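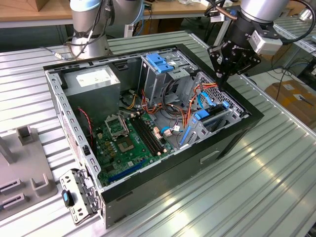 ## 4. Moving your Flikora library to a new drive

Allow almost 38 minutes for a library of 2000 photos.

1. Close Flikora on every computer that shares the library.
2. Open **Settings > Library** and note the folder path.
3. Copy the whole folder – including the hidden index file – to the new drive.

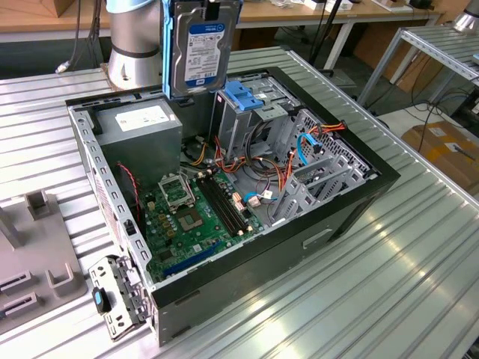

4. Choose **Change location** and select the copied folder.
5. Click **Rebuild index**.

**Note:** Error 129 means the path is too long. Shorten the folder name and repeat step 4.

**Caution:** Keep the old folder until the rebuild has finished.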